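Washing and storing blankets at home
Household notes from Coseck, collected by Marlene Dufour

In our house the blankets work harder than the curtains or the carpets, but for many years I washed them the least. I was afraid of them. A big blanket is heavy in the machine, it takes long to dry, and if you make a mistake you see it every evening on the sofa. On this page I put together what I have learned, partly from my own errors and partly from readers who wrote to me. It is mostly about plush and fleece blankets, with something about wool at the end.

Before the washing

Read the label first. If the label is gone, treat the blanket as delicate and use cold or 30 degree water. Take the blanket outside and shake it well, holding two corners, and then turn it and shake from the other two. Crumbs and hair that stay in the pile go into the filter of the machine, and I have cleaned that filter too many times.

Look for spots while you still have daylight. For grease I put one drop of washing-up liquid on the spot and press it with a damp cloth. Do not rub. Rubbing makes the pile lie in a wrong direction, and on a plush blanket such a place can stay dull even when the spot is gone. Take a white cloth for this if you can, for a dark one may give its own colour to a pale blanket.

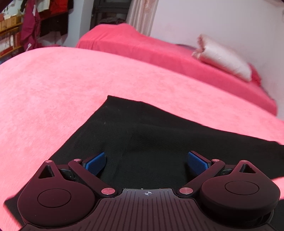
Page last changed: August 29, 2025

In the machine

A plush blanket needs room. My machine takes 9 kilos, and I wash one double blanket in it and nothing else. If you can't put your hand flat between the blanket and the top of the drum, it is too full and the middle will come out with soap still inside. When this is the case, go to a laundrette with large machines.

I use half of the powder I would take for towels, or better, a liquid. Powder likes to hide in the thick pile. Bijan Mousavi from Rulport wrote to me that he dissolves his powder in a jug of warm water before he pours it in the drawer, and I tried this with good result.

No fabric softener. I know this is hard to believe, because the word on the bottle is "softener", but it leaves a film on the fibres and after some washes the pile feels sticky and flat. A small glass of white vinegar in the softener drawer does the job for me. The smell goes away in the drying. If the book of your machine forbids vinegar, then leave it out and choose one more rinse.

Spin at a low speed. The blanket will be heavier when you carry it, so have a basket ready near the machine.

Drying

For drying I use two lines, and I lay the blanket over both, so that the air can pass in the middle like through a tunnel. On one line only, the two halves stick together and it takes until the next day. Turn it after a few hours. Direct sun in summer is not good for strong colours, but half shadow and some wind are perfect.

When it is nearly dry, brush it. I have a soft clothes brush from Fortin, very old, but a clean baby hairbrush is also good. Brush in one direction only, with little pressure. If you wait until the blanket is fully dry, the brushing still helps, only less.

In the tumble dryer use the lowest heat, and stop it two or three times to open the blanket by hand. It likes to roll itself in a ball, with a wet heart. High heat melts the tips of polyester fibres and they become hard. This can't be repaired, I have tried.

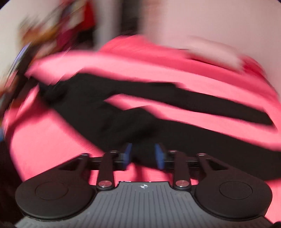

Last modified on the same date as the section on washing

Lint and hair between the washes

Dark cotton leaves lint on everything pale, and pale plush leaves fluff on everything dark. I don't fold the two together any more. A rubber glove, slightly damp, takes away most of the fluff if you stroke always to the same side. The sticky rollers work also, but they are expensive for a large surface and they pull at the pile.

For a blanket where a cat sleeps, Chantal Carrier recommends ten minutes in the dryer without heat before the washing. The hair goes to the lint filter and less of it goes to the drain.

Storing

A blanket must be completely dry before it goes to the cupboard. I leave mine one more night over the back of a chair, even when it feels dry. The seams are the last part to dry and the first part to smell.

Fold it loosely and put it on the top of the pile. Vacuum bags save a lot of place, but plush that stays pressed from spring to November has lines which need much brushing. I keep the bags for spare pillows. An old cotton pillowcase is enough against dust, and you can write on a piece of tape what is inside.

About wool

Wool wants less washing and more air. Hang it outside on a dry, cold day and most smells will leave. When it must be washed, use the wool programme, a wool detergent, and dry it flat on towels. Kirsten Gauthier asked if she may hang a wet wool blanket over the bath. I would not do it, as the weight of the water pulls it long on one side.

Moths I will treat on another page, which is half written.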